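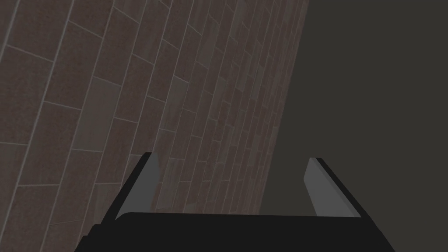 Moving my coins off the exchange

June 9, 2019

I finally got round to moving my coins off the exchange last week. I had been meaning to since the winter, when the one I use went down for most of an evening and I sat there pressing refresh like an idiot. It came back and everything was in place, but I didn't enjoy it, and I said to myself I would sort out a wallet that weekend. That was months ago.

For anyone who hasn't read the earlier posts, I don't hold a lot. I put in 2,000 pounds over the course of two years, mostly in small amounts after payday, and I have never traded in any serious way. I bought some near the top, some on the way down, and some when nobody at work wanted to talk about it any more. The recent rise has brought me most of the way back to where I started. I'm not going to guess where it goes from here.

The exchange is Zellenon. I've no great complaint about them. Their fees are on the high side and the app logs me out too often, but deposits from my bank have always arrived. The trouble is that the coins on there are really a number in their database, and I'd rather have the keys.

I bought a small hardware wallet, a Flelance, from the maker's own site. Huiling Zeng from my old office has had one for a year and told me not to buy second-hand or from a marketplace seller, as someone could have set it up beforehand and kept a copy of the words. It took 8 days to come, which was longer than the site said. The box had a seal on it and a short leaflet in very small type.

Setting it up took me an evening, though it would be half an hour for a person with better eyesight. You pick a PIN, then the device shows you the recovery words one at a time and you write them on the card. Then it asks for them back. I got one wrong the first time round because my handwriting is bad and I had read my own "v" as an "r". I wrote the card out again in capitals and made a second copy. One is in the house and the other is somewhere else, and that's as much as I'll put on a public page.

Before sending anything I wiped the device on purpose and restored it from the card. It felt like a waste of an evening and I nearly didn't bother. I'm glad I did, if only because I now know what the restore screens look like and won't be meeting them for the first time in a panic.

Then the transfer. I sent a tiny amount first. Zellenon makes you confirm a new address by email and by text message, and after that there is a waiting period before the first withdrawal goes out. I hadn't known about the wait, so I spent part of the morning thinking I'd done something wrong. I checked the address on the device screen against the one on the laptop, the whole thing and not only the ends. The test amount turned up after a couple of confirmations and I sent the rest of the bitcoin in one go that evening.

The withdrawal fee was more than I expected. It's a flat charge, the same for the test as for the full amount, so doing it in two parts meant paying twice. I still think that was right for me. If you only have a very small balance the fee could eat a fair share of it, and you might prefer to wait until you have more to move.

The other coins were less simple. The Flelance supports the Litecoin I have, but it needs a separate app loading on to the device, and that app wouldn't install until I had updated the firmware. The update stuck on the first try. I unplugged it, swapped the cable for the one from my old phone, and it went through. I wrote to their support and got a polite reply from someone called Sebastian, by which time I'd fixed it, but he did say that short cables cause fewer problems — I have no idea whether that's so.

I've left a small balance at Zellenon, enough to cover a couple of months of buying, and I'll move it across in July along with whatever I add before then. That seems a fair balance between paying fees all the time and leaving everything sitting there.

One job left over is the records. I exported my full history from the exchange before I moved anything and it runs to 788 lines, a good many of them fees of a few pence. I've been putting it into a spreadsheet so that I have the cost of each purchase if I ever sell enough for tax to matter. Moving coins between your own accounts isn't a sale as I understand it, but I have noted the dates and amounts anyway. The export leaves out the time zone, so a few late-night purchases may be sitting on the wrong day.

There's a meet-up at the library in Tavunley next month where people bring their wallets and help each other with this sort of thing. I may go along. I'd like to ask about passphrases, which the leaflet covers in 2 sentences and which I have left switched off for now.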